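Home | Modules | Handouts | Glossary | Contact

Reading time: 3 min

Dostthorpe Course in Building Conservation
Handout 10: Wood Movement and Joinery

Timber takes up and gives off moisture throughout its life. Movement along the grain is very small and is normally ignored in joinery work. Movement across the grain is much larger, and a wide board may change by up to 10 mm between winter and summer.

Frame-and-panel construction was developed to allow for this. The panel sits in a groove and is not glued, so that it can swell and shrink freely.

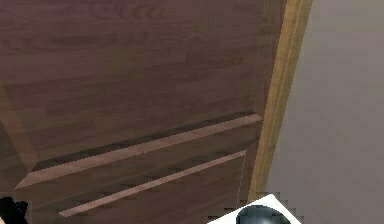

Figure 2. Wooden door panel with recessed field and raised molding (rendered model).

Students should note that paint often bonds a panel to its frame. Splits found during a survey should be recorded with their length and direction before any repair is proposed.

For the July session, read the Dağdelen survey notes, sheet 2923, and bring a completed moisture record. Records should cover at least 30 readings. Late work is marked under the usual course rules.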